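Workshop notebook, Skultura print room, Vultstead
Entry for May, Friday session

Purpose of session: to establish whether the discharge paste supplied by Sönmez may replace our present stock for two-colour repeat work on cotton, and to set a steaming time that all benches can follow.

Screens were coated the previous evening and exposed for 60 seconds. The fern screen held its fine detail well. The blossom screen had two pinholes near the lower margin, which were filled with blockout and left to harden. Pastes were mixed to the usual recipe, with 22 grams of thickener to each batch. The Sönmez paste is noticeably stiffer and required a second pass of the squeegee. Colleagues should allow for this when booking bench time.

Registration remains the chief difficulty. Where a second colour is to fall between leaves, a small drift is hardly visible on one repeat and becomes plain over a full length. A scattered motif is more forgiving than a border, and the department may wish to favour such designs until the rail stops have been replaced.
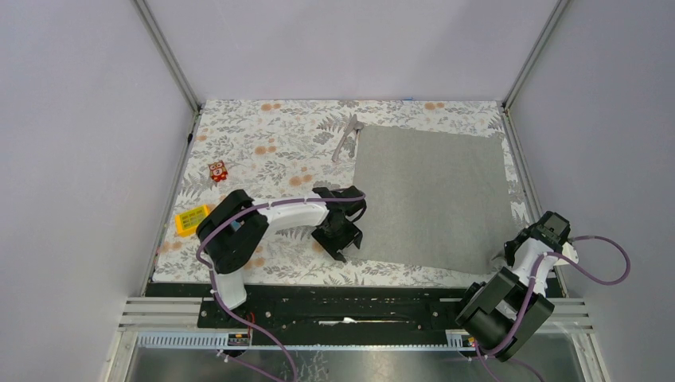

One colleague asked whether the drift might lie in the cloth and have nothing to do with the stops, given that the last roll had not been pre-shrunk. The point was accepted. A washed length and an unwashed length will be printed side by side at the next session, using the same screens and the same operator.

Steaming: three swatches were treated, at 10, 15 and 20 minutes. The shortest gave a weak grey that rubbed off on white cloth. The other two could not be told apart by eye. The middle time is adopted for now — the steamer is in heavy demand and the longer cycle cannot be justified.

Stock: the Clerkeo ledger shows 334 metres of bleached cotton, against 159 metres on the shelf. The difference is to be queried with stores before any further order is placed.
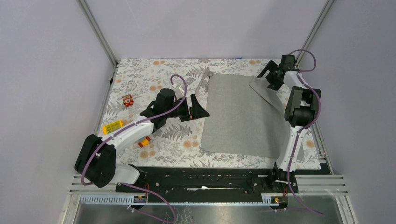

Stores replied at 4 p.m. that one roll had been entered twice and that the shelf figure should be taken as correct. The ledger has been amended.

Outstanding: wash fastness on all three swatches; new blockout; a fresh label for the Sönmez tub, the present one being illegible. Screens reclaimed and racked.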